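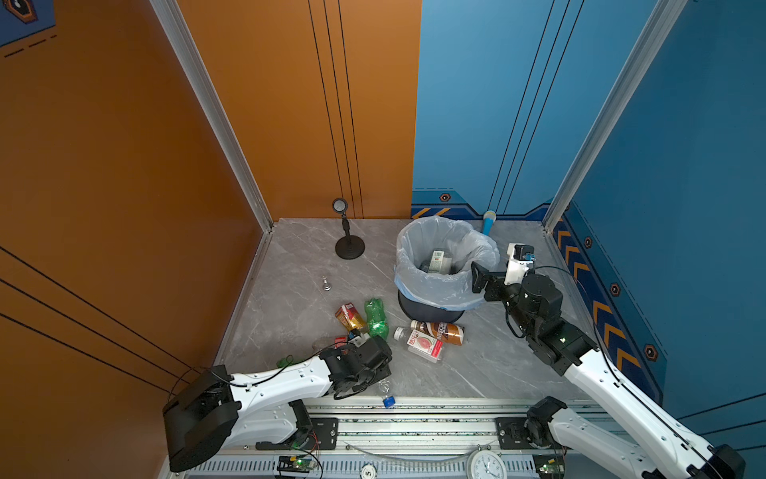 About Urdale Clear-Up

Hello, and thank you for stopping by. We are a small firm that looks after the tidying-up side of events: the bottles, the cartons, the bin bags, the microphone somebody put down and forgot. If you have ever hired a hall for the evening and found yourself still in it at midnight with a black sack in each hand, you will know why people ring us.

Urdale began with Cyril Bickerstaff, who ran the sound desk at talks and quiz nights and grew tired of finding his microphones lying among the drinks bottles. He started bringing his own bin liners, then his own bins, and before long he was being asked to come for the bins alone. Gönül Ateş joined him one October to answer the telephone, rewrote the price list in her first week, and has run the office ever since. There are 28 of us now, most part-time, and last year we cleared up after 262 events, from a chess club supper at Fairclough Rooms to the Rornura food fair, where 3000 people came through the gates and every one of them seemed to be thirsty.

How we go about it

We begin by walking the floor and looking before we pick anything up. Rubbish and belongings have a way of ending up side by side — a juice carton here, a coffee bottle there, and between them a chess piece that somebody will be very sorry to have lost. Anything that might be wanted stays out of the bag, and microphones and stands go back to whoever runs the sound.

After that come the drinks bottles, which are nearly always the bulk of the job. We stand the bin in among them, so that there is less walking to and fro, and we fold the edge of the liner well over the rim. Cyril is rather particular about the fold (new starters hear about it on their first morning, and usually on their second). A bottle with drink left in it is heavier than it looks, and a liner that has only been dropped in will slide down and take everything with it. We look for stray caps as well, as the little ones are easily missed.

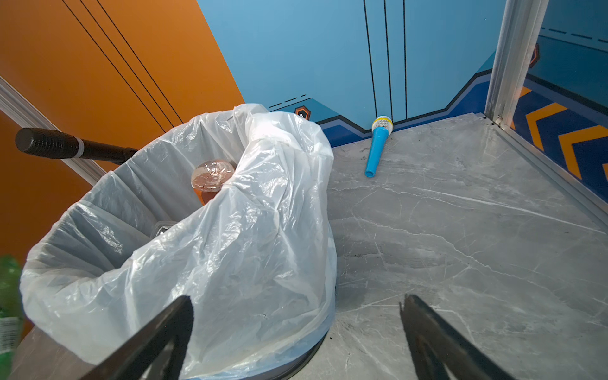
What we bring with us

Our standard kit is three round bins, a roll of liners, gloves, a broom and a lidded box for lost property. The liners are the see-through sort from Drutar, our supplier from the beginning, and we like being able to check what has gone in without rummaging. If you would like your bottles and cans kept apart for recycling, do tell us when you book and we will add bins and label them for you.

Bottles are best picked up upright where you can manage it, particularly the ones with their caps still on and goodness knows how much inside.
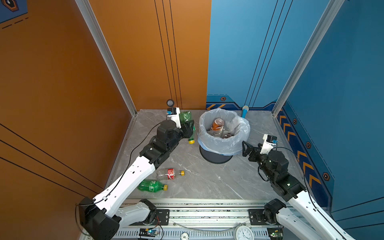

Gönül sends a short note after every booking with a list of what was found, and we keep lost property at the office for three months. She has reunited people with reading glasses, a trombone mouthpiece and a good many single gloves, and she is always pleased to get a call about any of it. The office is open from nine until four, and the kettle is generally on if you would rather come in and talk your event through.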